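Subject: Re: [packing] Bag or tray for the drink and fruit sets
List: Wistidura packing list
From: Lunde

> Can we settle the order of work for the Jorico sets? The July sheet
> says carton first, then fruit, but the sheet on the Doditon bench
> says the reverse. I have 10 sets to make up and would like one rule.
>
> Also, do we flatten the bags before filling?

Carton first. The sheet on the Doditon bench is the older of the 2 and should come down.

The bag is thin clear film with no base of its own. If the fruit goes in first, it settles in the lowest fold and the carton then comes down on it corner first. With the carton in place there is something firm to lay the fruit against.

Start with the tray on the left and the bag on the right. Only the carton waits in the tray, upright and towards the back.
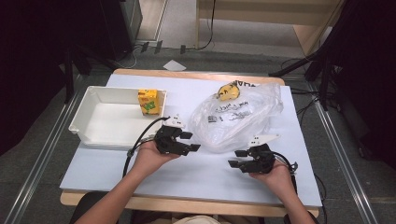 On the second point, do not flatten the bags. Pressed film sticks to itself and the mouth is slow to find. Shake the bag once, lay it on its side and open the mouth towards you. Creases do no harm.

The carton should go in on its side and be pushed well down before you let go of it. Left near the mouth, it slides out when the bag is lifted. It need not lie square to the bag, and it does not matter which way up the printing is.

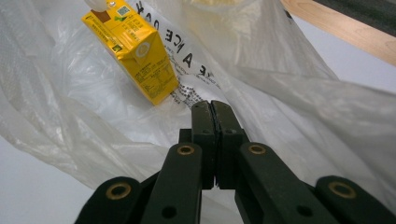 Doditon bench asks whether the same order holds for sets with 2 cartons. It does. Put both in before the fruit, long sides together, and use the next size of bag if the mouth will not fold over twice.

Stock of the present bag stood at 1,701 at the last check, so there is no need to change size for the single sets.

I will send the corrected sheet to the list once the old one is down.

Lunde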